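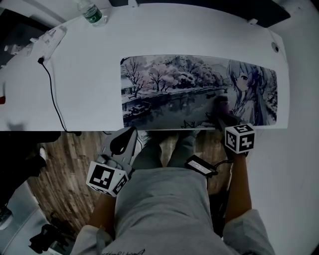 Desk station with a pair of hand-held grippers, each with a cube marker at its base.

How to budget for a hand-held gripper station
Posted Oct 18, 2018 by Doina Vukadinovic
Filed under: Planning and purchasing

This guide covers the costs of one seated station with two hand-held grippers. It leaves out the robot arm, which is quoted separately. All prices are in pounds, before VAT.

Step 1. Fix the number of stations
Count operators per shift, not operators on the payroll. At Esham we planned for 6 stations and bought five, then paid a second delivery charge in April for the last one. Order the full number at once if the money is there.

Step 2. List the hardware per station
Two grippers, left and right
Two cube markers, plus a spare printed set
One head camera and mount
One recording unit with screen
Cables between the unit and the grippers
Desk and chair

Our total for the above came to 2,637 per station. The grippers were the largest line, followed by the recording unit. Ask the supplier whether jaws are sold separately. Paltuteo sells them only as a complete gripper, Kiani sells them in pairs.

Step 3. Check the furniture before you buy any
An ordinary office desk will do. Look for a cable hole near the back edge and enough depth for both forearms. Measure the reach from the chair with a gripper in each hand – it is shorter than the bare-handed reach. A desk mat with a printed picture is fine for practice tasks.

Step 4. Allow for power and cabling
Put one power strip on each desk and keep the run to the floor short. Cables are the part we replace most often. Budget for two full sets per station in the first year.

Step 5. Add spares and a margin
We hold 15 per cent of the hardware total for spares. Markers get scuffed at the corners and should be reprinted when the black squares lose their edges. Nermina Obradović keeps the marker files at Brirulby and will send the print sizes on request.

Step 6. Set the order of purchase
Buy one complete station first. Run it for two weeks, note what was missing, then correct the list and place the main order. Keep the quote open during this period – most suppliers will agree to 30 days if asked in writing.

Next: Writing the acceptance checklist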